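4. Desk organiser (divided box)

1. Wipe the board down first. Dry cloth, no spray.
2. Set the box toward the back of the board, open side up. Leave yourself elbow room in front.
3. Long items go in first, flat on the bottom. Small stuff after, one kind per compartment.
4. Dont force the dividers. They're thin.

NOTE: Tinted plastic hides things. Check from the top, not thru the side.

CAUTION: Keep hot mugs 30 cm clear. Never carry the box by a divider, both hands on the outer walls.

5. Full? Stop there. Nothing above the rim or the Lunde tray won't stack.

Spare dividers come in packs of 10, ask Ulla Sundqvist at Sastix.

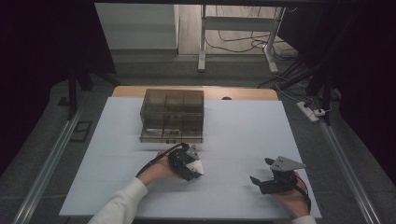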